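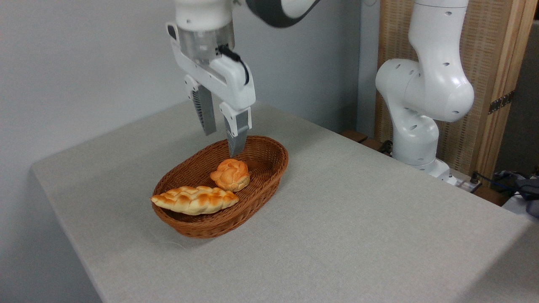 Long plait and small round roll, wicker basket, grey cloth.

Arlo Alcantara, baking notes, Tuesday

1/ Both shapes come from one batch of enriched dough. Flour, milk, egg, butter, yeast, salt. I used Prolcombe strong white and held 80 g back for the bench. Most of it went back in the bag.

2/ The long one is a standard plait. Start in the middle and work out to each end. Starting at the top gives a tight end and a slack end, and the slack end browns first.

3/ The round roll is a short plait coiled and tucked under. It wants less oven time than the loaf. Mine come out 16 minutes apart, same shelf.

4/ Egg wash twice - once after shaping, once just before baking. Keep it out of the creases or the strands glue together and stop opening up.

5/ On the basket. Oval suits a plait better than round, but this loaf is still long enough to rest on the rim at one end. Next time I'll take 5 cm off the strands.

6/ Amos Obi asked about lining it. I don't for bread with a set crust. Crumbs drop through the weave, so shake the cloth afterwards. For anything sticky, use a napkin.

7/ Cool on a rack first, fully. Warm bread in wicker goes soft underneath. Recipe weights to follow once I've converted them from the double batch.

Filed under: Bread & Baking > Shaped loaves
Contact | © Arlo Alcantara | Back to top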